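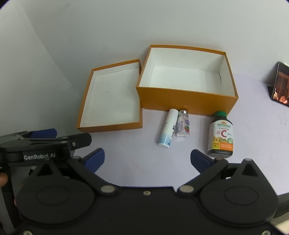 Flower too dry for the Pleta? Settle this for me

Forum > Vaporizers and Storage > General talk

mosswagon
Posts: 370
OK so my brother-in-law and I have been going back and forth on this since January and I need outside opinions. I switched from joints to a Pleta (the desktop one with the glass bowl, not the pocket one) and I love it, but I keep getting weak hits off stuff that everybody else raves about. Last thing I bought was a quarter from Arabzadeh over in Godevcombe, smelled great at the counter, like orange peel and a wet garage if that makes sense. By the time I was halfway through the jar it tasted like toast.

He says my flower is too dry because I keep it in the same plastic tub it came in. I say dry is what you want for a vape, less water to cook off, faster to get going. It crumbles between my fingers, I don't even need the grinder, which I was treating as a plus!

So who's right? I'm running it at 370 and I don't want to go up much because my throat is a big baby.

porchlight_dee
Posts: 2315
Your brother-in-law is right, sorry. If it crumbles to dust in your fingers it's past where you want it. The smell is the first thing to go and it takes most of the taste with it. You can still use it, but it's never going to be what it was at the counter.

Get a glass jar with a real seal and one of the two-way humidity packs. I use the 62 ones, plenty of people like 58 for vaping. Keep the jar in a drawer. I've been doing it this way for years and I've had a jar I forgot about come out perfectly nice.

mosswagon
Posts: 370
Ugh. I'm not telling him.

When you say a real seal do you mean like a canning jar or the fancy ones? I was looking at the Prirker jars at the shop and choked a little at the price.

porchlight_dee
Posts: 2315
Canning jar is fine. Small mouth, and buy the small size so you aren't storing a whole lot of air with a little bit of flower. When it gets down to the last bit I move it to a baby food jar.

Tarık Kılıçarslan
Going to disagree with Dee on one thing and agree on the rest. I vape only, no smoking at all for a long time now, and I don't like 62 packs for this. Everything comes out spongy. It sits in the bowl and steams for the first couple of draws and you get this warm hay flavor that I can't stand. 58 or lower for me, and I leave what I'm going to use out on a plate while I make dinner.

So mosswagon isn't totally wrong here! A little drier IS better in a convection vape. The trouble is the difference between a little drier and a tub of dust.

porchlight_dee
Posts: 2315
Tarık I think that's a grind thing. If you grind 62 flower medium and don't pack it down, it doesn't steam. I've had your problem and it went away when I quit tamping.

Tarık Kılıçarslan
I don't tamp. I've never tamped. I had a roommate who tamped and I still have opinions about it.

What I will say is it depends on the flower. The big airy sativa buds I'd leave out for ten minutes, tops. A really tight indica nug holds onto its moisture in the middle and you won't feel it from the outside. Break one open before you decide it's dry.

gus_in_the_shed
Posts: 88
Orange peel in the jar. Works great and free.

porchlight_dee
Posts: 2315
Gus please stop telling people this. Orange peel, lettuce, a piece of bread, all of it can grow mold, and then your flower has mold. If it's got white fuzz that wasn't there when you bought it, throw it out, I don't care what you paid.

gus_in_the_shed
Posts: 88
Been doing it since before you could buy it in a store. Overnight only. Never had mold.

Tahmineh Salehi
With Dee on the peel. I had a jar go bad that way and it was most of an ounce, and it still makes me mad when I think about it. The packs cost next to nothing, just buy a bag of them.

Anyway mosswagon, can I ask about your temperature? I've got the same Pleta and 370 is on the gentle side. It's lovely for flavor on the first bowl but you leave a lot behind. What color is it when you dump it out? If it's still kind of green you're tossing out half your quarter. Mine should look like light brown sugar, or a bit darker if I'm finishing up for the night.

mosswagon
Posts: 370
It's... tan? Greenish tan. Like a dead lawn.

Tahmineh Salehi
OK then I think you've got two problems and they're stacked on top of each other. Dry flower that lost its taste, and then not enough heat to get what's left. Try this: start where you are, take three or four slow pulls, then bump it up in small steps till the vapor thins out. Don't start hot. The harshness people complain about is mostly from sucking hard on it when it's hot, so draw like you're sipping soup.

I use it for my back, mainly in the evenings, and I was about ready to return the thing my first week. Slow pulls fixed nearly everything. Also a glass of water next to you, sounds dumb, helps a lot.

Tarık Kılıçarslan
Agree about stepping up. Disagree that dry flower needs more heat, if anything mine goes quicker when it's dry. But I also don't own a Pleta so what do I know, mine's a little battery one with a cracked lid.

Tahmineh Salehi
I didn't say it needs more heat because it's dry! I said he (she?) is leaving stuff behind at that setting. Separate thing.

mosswagon
Posts: 370
She :) and yes I followed that.

Can I rescue what I've got left? It's maybe a third of the jar. Tub. Whatever it is.

porchlight_dee
Posts: 2315
You can make it nicer to handle. Put it in a jar with a pack, leave it alone for 6 days, don't keep opening it to sniff. It'll firm up and be less scratchy on the throat. The orange smell isn't coming back though, I'd be lying if I told you different. I'd use that batch up in butter or something and start fresh on the next one.

If you do go the butter route go easy on your first serving and wait a good long while before you decide it isn't working. Edibles sneak up on people who are used to a vape.

kettlecorn77
Posts: 41
Jumping in with something different. Did you check the packed date on the tub? I buy at Arabzadeh too (the Godevcombe one, by the tire place) and they have a sale shelf on Thursday that is all the older stuff. Good prices but some of it was packed ages ago. I got a lemony thing off there once that was like potpourri. They were nice about it, but no refund on opened jars.

mosswagon
Posts: 370
Oh no. It was totally the sale shelf. I peeled the sticker off to reuse the tub for buttons so I couldn't even tell you the date.

OK so maybe it wasn't ALL my storage. I'm telling him that part.

Tarık Kılıçarslan
Ha. But it smelled good at the counter, you said. So it had something left in it when you took it home.

mosswagon
Posts: 370
Whose side are you on?

gus_in_the_shed
Posts: 88
Grow your own if your state lets you. Then you know the date.

Tahmineh Salehi
Not everyone has a shed, Gus.

mosswagon
Posts: 370
Update for anyone still reading. Dug two small canning jars out of the basement, washed them, let them dry on the rack overnight, and put the old stuff in one with a 62 pack. Picked up an eighth off the regular shelf for the other one and put a 58 in there, so Dee and Tarık both get a vote.

Tried the new one last night doing the stepping up thing. Holy smokes — big difference. First couple of pulls were all flavor, kind of piney with something sweet behind it, and then as I went up it got thicker and I was done with the whole bowl in one sitting. Came out brown this time. Throat was fine! I was on the couch by the second episode and I slept like a rock, which I haven't done much of lately.

Haven't opened the old jar yet. I want to so bad.

porchlight_dee
Posts: 2315
Leave it shut!

Tarık Kılıçarslan
Glad the 58 worked out. I'm just going to leave that there.

porchlight_dee
Posts: 2315
New flower worked out. Put a 62 in the next one and report back.

kettlecorn77
Posts: 41
Side question, do you all pull the pack out once the jar's nearly empty or leave it? Mine went hard as a cracker and I don't know if that means it's done.

Tahmineh Salehi
Hard all the way through means it's done, toss it and put in a new one. If the middle's still got some squish you can keep using it.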